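Moving out of the city: did you regret it?

Drisell Forums > Home and Garden > General chat

marrowfat_jen
We've had an offer accepted on a cottage outside Nekmont, and now I can't sleep. I've lived in a city my whole adult life. My other half grew up on a farm and thinks I'm being daft. There's one bus, the shop shuts at lunchtime and the broadband is what the estate agent called "adequate". Has anyone done this and hated it? Or loved it? I'll take anything at this point, even horror stories.

pintofmild
Did it, loved it, would never go back. The first winter is grim though, I won't lie to you. Get a decent coat and find out when the oil lorry comes before you need it. We ran out on a bank holiday weekend and slept in our hats.

Tessellate
Hated it. Lasted 24 months. Everyone was perfectly nice, but I couldn't get used to driving for every single thing. Forgot the milk? Half an hour there and back. I used to walk past 3 bakeries on my way to work and I missed that more than I missed any of my friends, which sounds awful written down!

marrowfat_jen
Oh no, the milk thing is exactly what I'm worried about. I forget something every time I shop.

pintofmild
Buy a freezer. Milk freezes fine, bread freezes fine. Problem solved.

Tessellate
Frozen milk goes all bitty when you thaw it and I will not be told otherwise.

Dindo Lacson
Shake it, Tess! It comes back together if you shake it.

Jen, I moved out to the Nekmont side myself, so I may be some use to you. I keep a sort of diary of it and I'll paste in the latest bit, as it covers a lot of what you're asking. Sorry it's long.
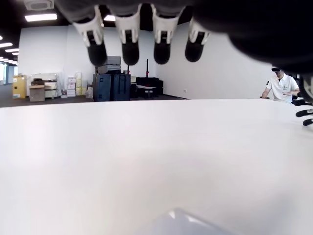 Nekmont, March

The lane flooded again by the bridge, so I went the top way and met the post van coming down. One of us had to reverse and it's always me. I've got quite good at it. When I first came I'd sit there with my hazards on, hoping the other person would take pity.

The shop has started doing eggs from the woman at the far farm. You leave your money in the tin and bring the box back. I forgot the box twice and got a note, a polite one, but still a note. I've now got a stack of boxes on the passenger seat and feel very much in credit.

Work is fine from up here. I go in to the Ziltis office every other week and do the rest from the back bedroom. The internet drops when it's very windy, so I warn people before a call and then of course it behaves perfectly. I do miss having somebody to moan to at the kettle. Sebastian next door comes round with leeks and we moan over the wall instead, mostly about the council and the potholes.

What I hadn't bargained for was the dark. Proper dark, can't see your own gate dark. I bought a head torch in my first week and I keep it on the hook with my keys. By now I quite like it. On a clear night I'll stand out the back with a cup of tea until my feet go numb.

marrowfat_jen
This is so helpful, thank you! Can I ask how long it took before you felt like you lived there? And is the flooding near the houses or only on the lane?

Dindo Lacson
Only the lane, down at the bridge. Do check the flood maps for your own place though, don't go by me. As for feeling at home, it was the second spring. The first year I felt like I was on a very long holiday with bins.

gladys_overthehill
I'm going to be the miserable one. It's all lovely while you can drive. My parents retired to a place like that and when Dad's eyesight went they were stuck. I did a 50 mile round trip every weekend to take them shopping. Think about the bus, is all I'm saying.

pintofmild
Bit much, Gladys, she's hardly retiring.

gladys_overthehill
She asked for horror stories. And people do stay put once they've got the garden how they want it.

Tessellate
I'm with Gladys. Could you rent for a winter first?

marrowfat_jen
We did talk about renting but there's nothing up there to rent, and the dog rules most of it out anyway. I've written "bus??" on the list, Gladys, I do take the point. Going over for another look at the cottage in the rain if we can manage it. Dindo, does the egg woman take new customers?

Dindo Lacson
She does, but bring your own box.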